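Gorkholm (software)

Gorkholm is a task planner and simulation toolkit for two-armed household robots. 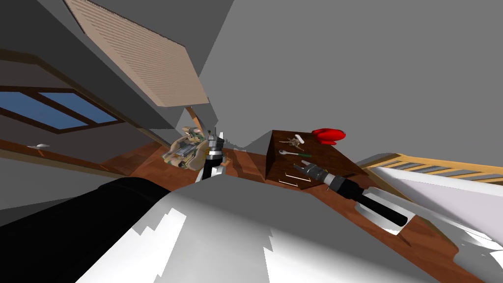 It takes a short written goal, such as "put the spoon in the drawer", and breaks it into smaller steps that an arm controller can follow. It was written by the robotics group at Clunwood and first released in November, under a licence that permits almost any use and promises almost nothing.

Background

Gorkholm grew out of an earlier planner called Yao, which worked well on flat tables with one object on them. Real homes proved to be short of these. Yao assumed that everything in a room could be reached from where the robot already stood, and when this was false it would go on planning until someone switched it off. The Clunwood group kept Yao's method of searching for steps and rewrote most of the rest, including the part that knew when to give up.

Design

The toolkit has three parts. The planner picks the order of actions. The perception layer, Foltitz, turns camera views into a list of named objects with a position and a confidence score for each. The third part checks that the arms will not pass through the furniture or each other, a habit that simulated arms pick up very easily.

Planning runs again every 12 seconds, or at once if Foltitz reports that something has moved. A single plan may hold no more than 30 steps. The limit was set after an early version produced a long and perfectly legal plan for opening a drawer, most of which consisted of picking up a set of keys and putting it down again.

Simulated rooms

Development is done mainly in rendered rooms, seen from the robot's own viewpoint, so parts of its body and arms take up a fair share of the view. The rooms have wooden floors, cabinets, stair railings and small household items placed with no great respect for tidiness. A spoon may share a cabinet top with keys and an oven mitt. Thin objects lying flat are the hardest for Foltitz, which in its first release was inclined to treat cutlery as a reflection.

Each room can be loaded with 4 lighting settings. The darkest is named "evening" in the manual and something shorter in the source code.

Limitations

Gorkholm does not handle cloth, liquids or stairs. Its manual lists stairs under "future work", where they have remained through every release. Plans made in simulation often need their grip settings adjusted by hand before they are tried on a real robot, and the adjustment tool has a manual of its own, 30 pages long, most of it warnings.

See also

Motion planning
Object detection
Yao (planner)

This page was last edited on December 7, 2019.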